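Revised 2024-04-02. Applies to a tabletop vanity box with a raised mirror lid and a single front drawer, used alongside a separate brush organiser.

## Sorting make-up into a vanity box

Allow 40 minutes for a first sort and 7 for the weekly reset. The work surface should be at least 70 cm wide. Two desks pushed together are suitable provided the tops are level; if they are not, keep the box entirely on one side of the join.

### 1. Clear and wipe

1. Take everything out of the drawer and off the tray.
2. Wipe the inside of the drawer with a damp cloth, then a dry one. Powder collects in the rear corners.
3. Clean the mirror last. Spray the cloth, never the glass.

Leave the drawer pulled out until step 3. Closing it while damp can make the runners stick; on the Steso box the fault is common enough that the older Bokville instructions gave it a separate paragraph.

### 2. Place the box and organiser

Stand the vanity box on the desk with the mirror facing the chair. The organiser goes on the side of the hand used for brushes, close enough to reach without leaning. Keep a hand's width free in front so that the drawer can open fully.
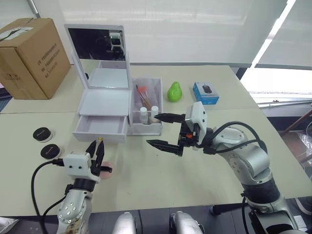
Brushes stand in the organiser with the bristles up. Long handles will lean, and this does no harm as long as the heads are not pressed against a wall. Small bottles go in the front section, caps tightened. Tall bottles at the back tend to get knocked when a brush is lifted out.

### 3. Fill the drawer

Sort by height before putting anything in. The Michiels drawer has a clearance of 42 mm, so most round jars fit flat but pump bottles do not.

- Jars and compacts: flat, lids up, heaviest at the back.
- Lipsticks and pencils: on their sides, parallel to the drawer front.
- Sponges: only when fully dry. Otherwise leave them on the tray.

Do not stack compacts. Pressed powder cracks if the drawer is shut hard.

### 4. Use the tray

The tray is for items in daily use. Anything untouched since the last reset goes back in the drawer.

### Notes

The Stodgate liner sheet was cut for the drawer as sold before November. For later boxes, trim one short edge and test the fit before peeling off the backing.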